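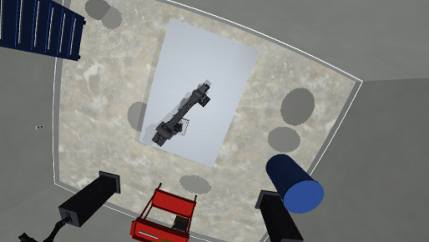
Wavero tests grippers, arms, cameras and controllers for small and mid-sized manufacturers. Each comparison is run in simulation before any hardware is ordered. The standard cell model is a single arm on a pale rectangular table, viewed from overhead, with shelving in one corner and the floor left clear enough to check reach and cable routing. Clients receive the cell model with their report and can load their own parts into it.

The company was started by Digby Kerslake and Alby Stubbs, who had both worked in packaging line integration and had both specified grippers from catalogue data that did not hold up on site. Digby runs the simulation side. Alby is responsible for the hardware bench and for the correlation work between the two.

What we test

Grippers: parallel, angular and adaptive fingers, finger materials and tip geometry.
Arms: reach, repeatability, joint speed under load.
Cameras: overhead, wrist and fixed side mounts, including wide-angle lenses.
Controllers: path planning, force limits, recovery after a missed grasp. 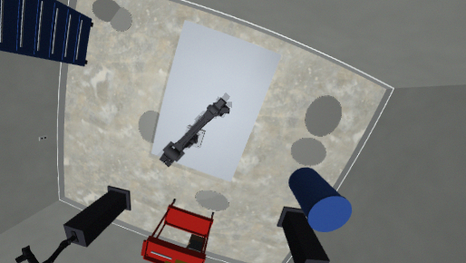
Standard cell model, overhead camera.

How a comparison is run

A baseline comparison is 3,000 simulated trials per gripper, using the same arm, the same table and the same set of start positions. Starting seeds are fixed so that a trial can be replayed on request. Where two grippers finish close together, the run is extended. The longest to date was 3,797 trials, for a fingertip study carried out under the Pramemar project.

Results are logged in Fultance, our in-house analysis package. It records grasp attempts, joint torques, camera timing and controller state for each trial. Raw logs are supplied in full, and clients are free to analyze them with their own tools.

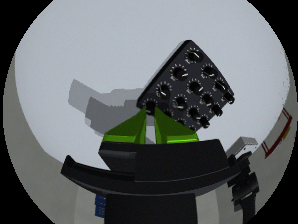 Hardware correlation follows on the Halliday bench. The two best performers from simulation are mounted on a physical arm and put through 105 trials each. We report both sets of figures side by side, including cases where they disagree. Friction and fingertip compliance are the usual sources of error, and the simulation parameters are revised after every correlation run.

Independence

Wavero does not sell grippers or arms and takes no commission from suppliers. Equipment lent for testing is returned when the report is issued. Suppliers may comment on a draft but do not approve it.

Staff and hours

We have a staff of seven. The bench is open to clients by appointment from 9 a.m. to 4 p.m. and closes for maintenance in December.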